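Skostura robotics club gets ready for its October meet

I stopped by the Skostura after-school robotics club this week, mostly because my nephew won't stop talking about it (he's in ninth grade and has opinions about grippers now). The club has 15 members this year, and they're practicing for the bin-picking round at the Sotelo meet in October.

The rules are pretty simple. Each team's arm gets 2 minutes to lift things out of a bin, and the judges pick what goes in, so the kids have been training on whatever they can find, toy bricks, metal parts, clear plastic containers, you name it.

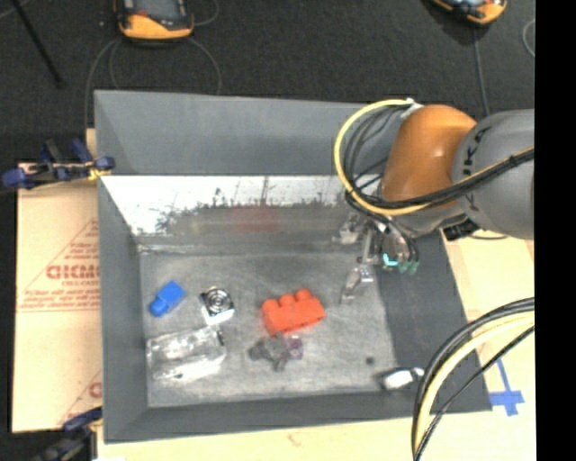 Deisy Cáceres, who coaches the club, told me the clear stuff is the worst. "A bright orange brick, no problem," she said. "See-through plastic makes them all groan." They've logged roughly 870 practice picks so far and want to hit 900 before they pack up for Sotelo!

I stayed way longer than I meant to and got talked into keeping score. The club meets right after school in the Andemau building, and parents are welcome to come watch. Bring snacks, they go fast.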